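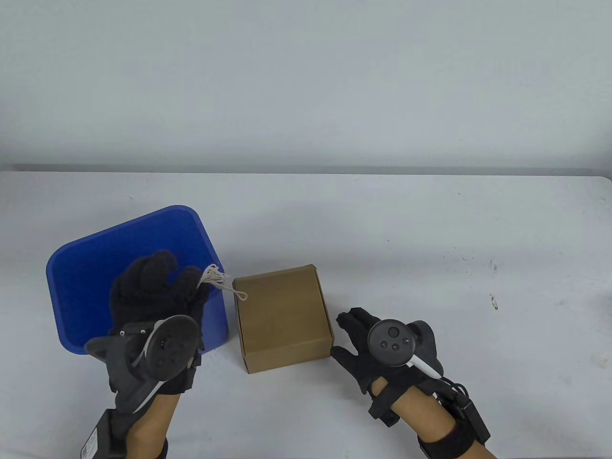
It kept pulling after the string was already wrapped around the wrist joint, and the stop came too late to save the motor, according to one operator on the Dokside line in the fault report that led to this call.

Ludoneo > Work With Us > Open Calls > Hand Recording

29 April 2020 | By the Ludoneo Recording Team
3 min read

Call for participants: small-parcel unpacking and sorting

Ludoneo is looking for adults to take part in paid recording sessions at our Geddes Street site. You will untie and handle small cardboard boxes and sort the leftover material while wearing tracking equipment on both hands. No background in robots is needed.

What went wrong

The Dokside sorting arm was trained on 1,267 recordings of people handling boxes. Very few of them included string. When tied boxes were added to the line, the arm treated loose string as part of the box. It gripped a trailing end, turned its wrist to lift, and wound the string into the joint. The motor stalled and overheated. The load sensor did see the extra force, but the stop limit had been set for heavier boxes and the arm carried on past the point where it should have quit.

There were no injuries. The arm was taken off tied boxes the same day and stays off them. Our hardware partner, Dondico, has lowered the stop limit and fitted a cover over the wrist joint. That deals with the joint. The arm still has to learn what to do with string, and for that we need new recordings.

The work

Each session lasts 80 minutes, including fitting and breaks. You stand at a table and repeat short tasks given to you by the session lead. Typical tasks are:

- finding the loose end of a string and undoing the knot
- holding a box still with one hand while the other works on the string
- putting string in a bin without letting it catch on anything
- taking string back out of a bin when it has gone in the wrong place

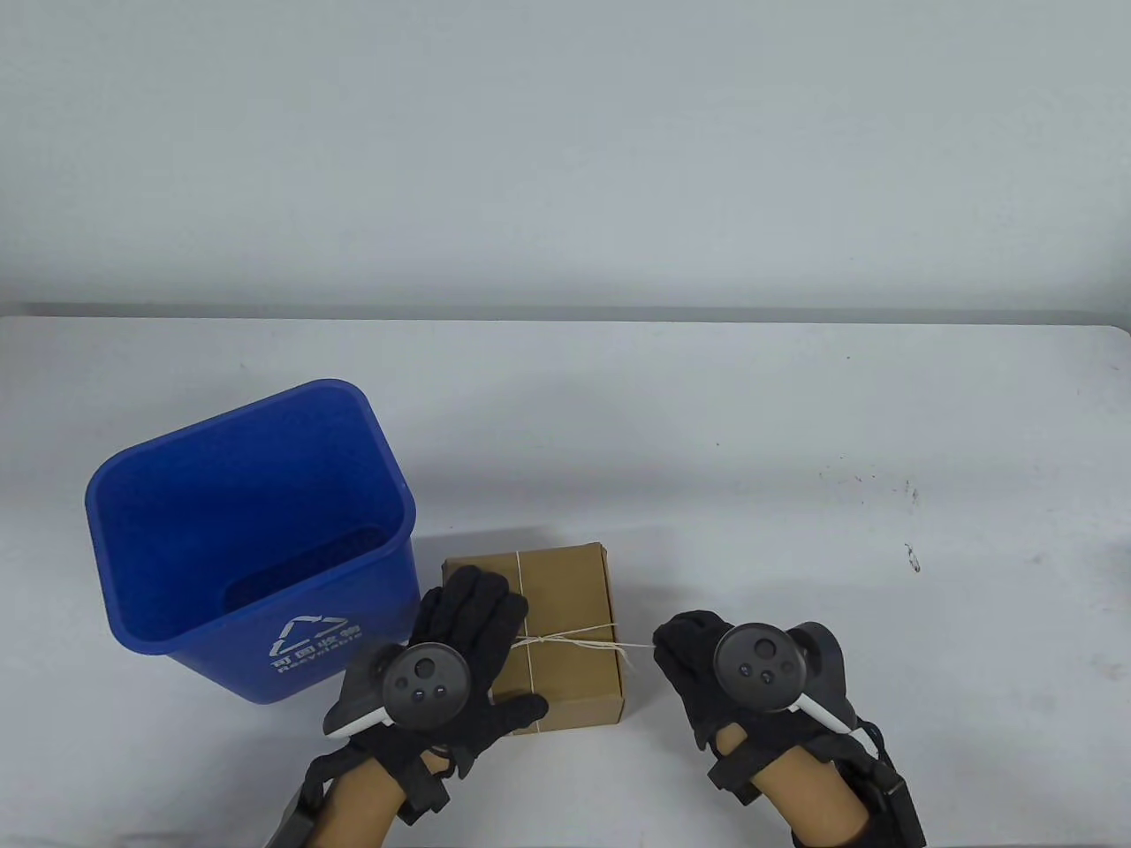 Work at your normal speed. If a knot is tight, take the time it needs. If you drop something, pick it up and keep going. We want the slips and second tries in the recordings too, as the first set had almost none of them.

You will not share the table with a moving robot. The Dokside arm is in a separate locked room and is not powered during sessions.

Who can apply

- Age 18 or over
- Able to stand for most of a session
- Normal use of both hands and wrists
- No open cuts or skin problems on the hands or forearms

Left-handed people are very welcome. Please tell us about any metal or latex allergy when you apply. Take off rings and watches before fitting. Sleeves need to roll up to the elbow.

Pay and hours

Pay is $72 per session, sent by bank transfer within two weeks. You may do up to two sessions a day with at least an hour between them. Sessions run through September. If we have to stop one because of an equipment fault, you are still paid in full.

Stopping a session

Tell the session lead right away if a strap pinches, a battery pack feels warm, or a cable pulls. You can stop at any point and do not have to give a reason.

To apply, write to the recording desk with the subject line "Call 363." Include your age, which hand you write with, and the hours you are free. We answer all applications. People from earlier Ludoneo recordings may apply again but will need to sign the new safety form before their first session.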